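Gripper notebook, kitchen cell, Drulham bench
Jun 6, 2025

Fault under investigation: grip force overshoot on the corn transfer task (pot to plate, plate to pot). Commanded force 15 N. Logged peak on the worst cycle 179 N before the drive tripped on overcurrent. The arm held position after the trip and the fingers stayed closed until Amr released them by hand from the pendant. No one was inside the line.

The cell was left powered overnight, so this was a warm start. Controller is the Benkirane unit, firmware unchanged from the last good session. Pads are the padded black set, fitted by Zainab. I ran the homing routine twice before the first pick and got the same closed offset both times.

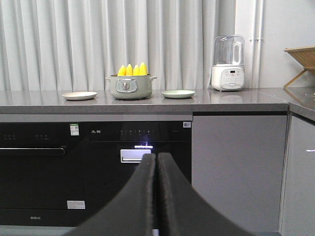 Homing was my first suspect, and I've mostly ruled it out. The closed offset is taken with the fingers brought together in free air, and the wrist camera is a decent cross-check on it. At the ready pose the two pads come up to a narrow vertical gap with the pot and its four corn pieces beyond, and the tips look level with each other. If the encoder had slipped a tooth I would expect one finger to sit visibly high. The force estimate at that pose reads zero within noise.

Next suspect was the contact threshold. The controller closes at approach speed until it sees contact, then drops to the force loop. With soft pads the contact signature is slow to build, and the threshold was tuned in August on the old hard pads. If contact is declared late, the integrator has already wound up by the time the force loop takes over. Yamuna raised this when the pads were changed. It was written on the whiteboard and never made it into the change log. Noting it here so that it is in a log.

Reran plate picks at half approach speed, single ear, open to close only, no lift.

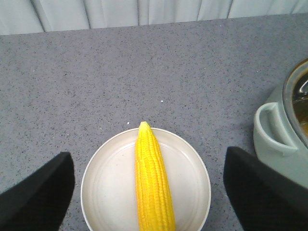 At half speed the peak came down to 2 times the commanded value. Still out of tolerance, but the drive did not trip. At quarter speed the peak was inside tolerance. That is consistent with late contact detection and does not fit a scaling error, which would give the same ratio at any speed. I also swapped the force channel cable to be thorough. No change.

The part I like least is the watchdog. The Plestora safety layer is supposed to cut drive current if estimated force exceeds the limit for more than a set number of control ticks. The limit in the config file was 2,350, with no unit given. The loader takes newtons. Whoever entered it was probably thinking in grams-force, in which case the intended limit was close to 23 N and would have caught this. As loaded, the limit could never be reached, so the only protection on the gripper was the drive's own overcurrent trip. Treat every run since that file was merged as having had no force limit. 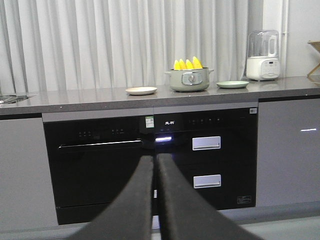
Second part of entry: Hanane El Fassi, controls

Taking over from Nabila for the config side. I went back through the merge history. The value came in with the template for the Sketville arm, where the field is in grams-force and the loader converts. Our loader doesn't convert and doesn't check range. Both files parse cleanly, so the startup self-test passed with a meaningless limit.

Changes made this afternoon:
- Force limit set to 23 N, unit now in the field name.
- Loader rejects any limit above the rated force of the gripper and refuses to enable the drive.
- Contact threshold lowered for the soft pads. Integrator clamped during approach and reset at handover.
- Approach speed held at quarter until Nabila signs off the new threshold.

After the reload I tested the limit by dropping it below the commanded force and closing on an ear. The drive cut out with the expected code. Repeated with the limit restored: hold with no trip.
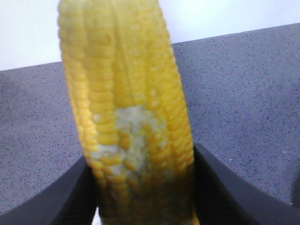
Wrist camera, ear held between the pads. Pale patch on the kernels, mid-cob.

I can't say whether that patch is pad damage or was on the ear already. We have no photos of the ears before handling, so it is no use as evidence either way. From the next session each ear gets photographed on all sides before it goes in the cell.

Open items:
- Pads off and inspected for compression set (Zainab).
- Check the other cells for the same template (Amr).
- Pendant release took longer than it should have. The release option is two menus down. Ask for a hard key.
- Kitchen cell stays locked out for full-speed runs. Tag is on the controller.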